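About Us

Hi, I'm Kirsty Hapeta, and if you've found this page you probably have an old computer sitting in a closet somewhere. We like those! Reline takes in used desktop computers, opens them up, sorts out what's still good inside, and puts the good stuff back to work. Whatever can't be used again gets taken apart properly and sent on for recycling.

I started Reline on Olivares Street, in a unit that used to sell bathroom tile (we still find a box of grout now and then). Before that I spent 11 years running the computer labs for a school district, and every summer I watched perfectly decent machines get stacked on pallets and hauled off. Most of them had one thing wrong with them. A bad drive, a tired fan, a power button that had given up after years of being poked by seventh graders. I used to take a few home to fix for neighbors, then a few more, and at some point my dining room stopped being a dining room and my husband very kindly suggested I look into renting a space.

So that's how we got here. These days there are five of us and we keep pretty busy.

Who's who

Emiliano Carrasco runs the intake desk, so he's the voice you'll hear if you call. He'll ask you what you've got, how many, and whether you have the power cords. (Please bring the power cords if you can find them. If you can't, bring the computers anyway.)

Ivana Rivadeneira looks after data and storage, meaning every hard drive that comes through the door is her business until it leaves again. She wrote our wipe procedure from scratch and she updates it more often than the rest of us can keep up with! If you'd like a certificate for your drives, she's the one who signs it.

Nazareno Lombardi and Renato Ibarra are on the benches. Nazareno came over from appliance repair and Renato learned on the job with us. Between them they've got desktops pretty well covered, and Renato has lately been getting into all-in-ones, which I personally can't stand working on, so good for him.

What happens to your computer

Everything gets a ticket at intake, with the make, the model and whatever you've told us about it. "Makes a noise" is fine. "Worked when we put it in the basement" is fine too. We'll find out the rest.

Then it goes to a bench and the side panel comes off. Office towers are my favorite to work on because most of them were built to be serviced by somebody in a hurry. You lay the case down on its side and the whole inside is looking up at you: power supply, board, memory, all of it. A lot of the business models hold the hard drive in a plastic caddy, usually a bright color like blue, with rails along the sides, and you squeeze the tabs and it slides out. I wish everything in life came apart like that.

The drive gets logged by its serial number and goes to Ivana. If it's healthy and you've said we can reuse it, it gets wiped and checked and goes back in the stock. If it isn't, or if you'd prefer that it not be reused, it gets destroyed, and we'll tell you when it's done.

After that we look at the processor and the memory. Processors come out when the board's on its way to recycling, or when somebody needs that exact chip to get another machine going. We check the socket under a light before we decide anything about the board, as the contacts in there are tiny and one bent pin can waste a whole afternoon (ask Nazareno about August). Memory gets tested overnight. Power supplies get a load test, and we go by the label when we match one to a new case.

Machines that pass everything get cleaned, put back together and given a fresh operating system. Some we sell from the front counter, and some go out through Jitell, the homework club two doors down, which has placed 422 of our desktops with local families so far. I'm prouder of that number than just about anything else on this page.

The benches

People ask about our work tables a lot, so I'll put it here. We went with ribbed aluminum tops after going through a couple of wooden ones that got chewed up by case corners. Small screws do like to settle in the grooves, I'll give you that, and we run a magnet over the tops at closing. The shelving is all from Vivby and I have no complaints.

Bringing things in

Drop-off is free for up to 10 computers at a time. If you've got more than that, call Emiliano first so he can clear some floor. We'll do pickups for schools and offices inside the county, and the biggest one so far was 100 towers out of a single building, in one very long day with one very small van.

We take desktops, loose drives, memory and power supplies. We don't take printers. I'm sorry, I know, everybody has a printer.

The counter's open from 9:30 in the morning, and there's usually coffee on. Come say hi!
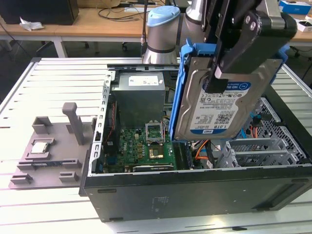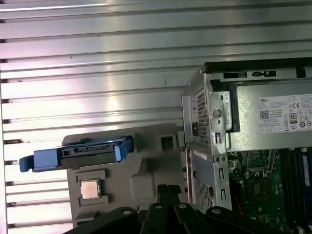
A Dell desktop tower, side panel off, on one of our aluminum benches.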